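Satton gripper fault - meeting notes, January 2023

Present: Tinimard floor crew, Stokine service (by phone)

1. Slip on run 109. Fingers opened mid-lift, bottle dropped, no one hurt. Log shows grip force falling off before the drop, error 924 came up late.

2. Stokine think loose finger screws or worn pads. Not agreed - pads were changed at 15 runs before the fault. Screws to be checked frist.

3. E-stop worked but took too long to reach. Move it to the near side of the table.

4. Until fixed: plastic bottles only, no glass, hands clear while its closing. Haque job on hold.

Actions: screws and force log - Stokine. Stop button - us. Next meeting March.
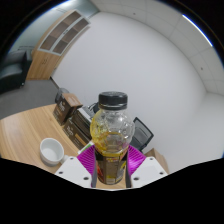
Bottle held between the magenta pads, cap up.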